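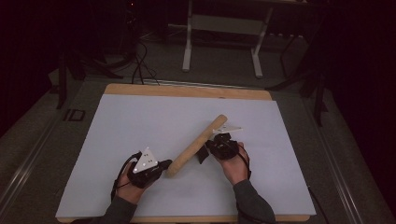
*O cilindro de madeira, sem pegas, sobre a tábua branca.*

## O rolo que prometia tudo

Há quem jure que um cilindro de madeira sem pegas muda a massa. A Halden vende o seu por 50 euros e fala de "contacto total com a farinha". A Zulta, que cobra menos, promete o mesmo com outras palavras. Desconfio das duas.

Conheço o argumento: sem eixo nem rolamentos, as palmas sentem a espessura. Talvez. Passei março a estender massa quebrada com três modelos e a diferença que notei foi sobretudo nos pulsos, que se queixaram do mais pesado.

Efua Wumbei, que dá aulas de pastelaria em Vutville, discorda de mim com alguma paciência. «Com as pegas, as pessoas carregam nas pontas e a massa sai em cunha», diz. Pedi-lhe que estendesse duas folhas, uma com cada tipo de rolo. As dela saíram iguais. As minhas saíram tortas das duas vezes.

Quanto à tábua, a conversa é ainda mais vaga. O catálogo da Lemma tem 106 páginas e gasta quatro a explicar por que razão uma superfície clara e lisa é superior à bancada que já temos em casa. Fica bonita, concedo. Também escorrega, e acabei por lhe pôr um pano húmido por baixo, como fazia a minha avó com a dela.

Comprem o rolo se gostarem de o ter na mão. Lavem-no depressa, sem o deixar de molho, e guardem-no seco. Quem já tem um com pegas pode esperar que se parta. O meu ainda roda, range um pouco do lado esquerdo e fez a tarte de ontem.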